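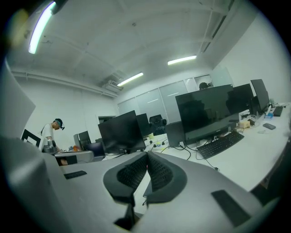 The job ad called it "demonstration collection," which made me think of protest marches. What it meant was picking things up and putting them down again, with a gripper in my hand and a camera looking over its shoulder, so that a robot somewhere down the track could learn to do the same. I did this through November for a small outfit called Nundeck, and I have come away with opinions.

The first is that the people who write about learning systems have hardly ever had to feed one. They write "the model was trained on 514 demonstrations" the way you might write "the cake was made with flour." Each of those was a person standing at a desk, squeezing a handle, trying not to bump the keyboard, and wondering if it was lunch yet. I did 116 of them in my first stretch. My forearm would like a co-author credit.

The second is that we are asked to be natural, and then trained out of it. On my first morning I picked up a cup the way I pick up a cup at home, quickly and while thinking about something else. Thrown out. Too fast, fingers hidden, approach "ambiguous." By the end of the week I was moving like a man defusing a teapot, and everything I did was kept. So the robot will learn how humans handle cups from someone who had to forget how.

I raised this with the project lead, who said the slow ones made for cleaner tracking. I'm sure they do. I'd only point out that a child learning to set a table watches a parent swear, drop a fork, blow on it and carry on, and that the fork bit is where most of the education is. Our fork bits went in a folder marked "reject." I asked once what would happen to a robot that had never seen a fork dropped. I was told that was a question for the next phase.

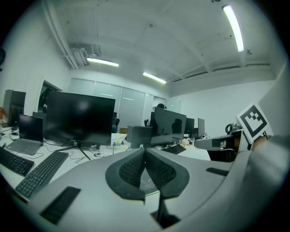

Then there is the matter of where all this gets done. It gets done in offices, because that is where the people building the thing already are. White desks, black monitors, cables everywhere, hum of the lights. The Illanton contract was for kitchens, and I have yet to meet a kitchen with that many keyboards in it. I believe a learning system can get past its surroundings if you show it enough different ones. I also believe that "enough different ones" tends to become "the other end of the desk" when the money gets tight.

The usual answer is more. Ultora, who sold us the software, had a slide saying quality takes care of itself past a certain volume, and I have heard the same from people with far better degrees than mine. Maybe so. But 400 careful examples of the same person being careful in the same room is one example with a lot of storage. I'd trade the lot for 6 people with different hands, left-handers included, a bad wrist or two, and somebody's aunt who stacks bowls in a way that frightens everyone and has never broken one.

None of which makes me an opponent. I liked the work, mostly. There is a small, odd pleasure in doing a dull thing well enough that it might not need doing by hand again, and I would go back if the rate went up. But I'd want a say in what gets thrown out. At present that call belongs to whoever is quickest with the delete key, usually at five in the afternoon, and it shapes the robot's behaviour more than anything in the brochure.

Start by keeping the dropped forks. Label them if you must.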